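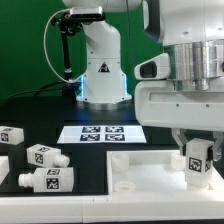
Plistasitz Bench Kit: Frequently Asked Questions

Questions that land in our inbox often enough to deserve a permanent home. Last tidied up in June by Haiyan Tan, who also answers the phone.

What do I get when I order the kit?
A set of white printed parts with fiducial markers already stuck on, a tray with receptacles, the rails that fence off the work area, a printed calibration sheet, and the Vullutent software licence. You also get a hex key. You'll have 31 of these by now, and we're sorry to add to the pile.

Is the robot arm included?
No. We get this one daily, usually from someone who has just seen the price and is feeling lucky. You bring the arm and the gripper.

Which arms does it work with?
Anything with a driver on the supported list and a gripper that can close on a block without crushing it. If yours isn't listed, write to Borislav Tomić. He enjoys a lost cause and has added more than one arm out of stubbornness.

One arm or two?
Either. The single-arm tasks are the place to start. The two-arm licence costs extra and mostly buys you collision checking, a feature people tend to appreciate about a minute after they needed it. 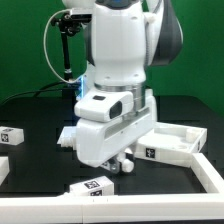 Reaching down beside the marked blocks, with the tray at right.

Why are there markers on everything?
So the cameras can work out where each part is and which way it's facing. Please don't peel them off because they look untidy. Please also don't let them pick up a greasy thumbprint across the middle and then ring us about tracking.

Can I print spare parts myself?
Yes, the files come with the licence. Stick to a matte filament. Glossy ones throw glare at the cameras, and the clear stuff is a fine way to lose an afternoon. Marker stickers come in sheets of 200, so you can afford to put a few on crooked.

Do I need a green backdrop?
You don't need one. It makes background removal easier, and if you're recording runs for training you'll probably want to do that sooner or later. A bedsheet works if you iron it. Our second-favourite customer uses a painted wall.

How long does set-up take?
With the arm already bolted down and talking to your computer, allow 2 hours. Most of that is camera calibration. Getting the arm bolted down and talking to your computer is between you and the arm.

My calibration drifts overnight. What's wrong?
Check the camera clamps first, then the cable. A cable with no slack will tug a camera off its mark, very slowly, while you're at home asleep. Then check whether the cleaner has moved the calibration sheet. Korkor Kyei in support will ask about all of this before she opens your log file, so you may as well save her the typing.

What's your returns policy?
Return it unused within the period printed on your invoice. "Unused" doesn't cover blocks with tooth marks from a gripper, however lightly you feel it chewed them.

Do you ship outside the capital cities?
Yes, through Wurkberg Freight. Regional orders take longer and the tracking page is best treated as creative writing. Schools and TAFEs can pay by purchase order.

Who do I contact about a workshop booking?
Asabe Akinola handles bookings. Tell her which arm you have, and whether there's parking.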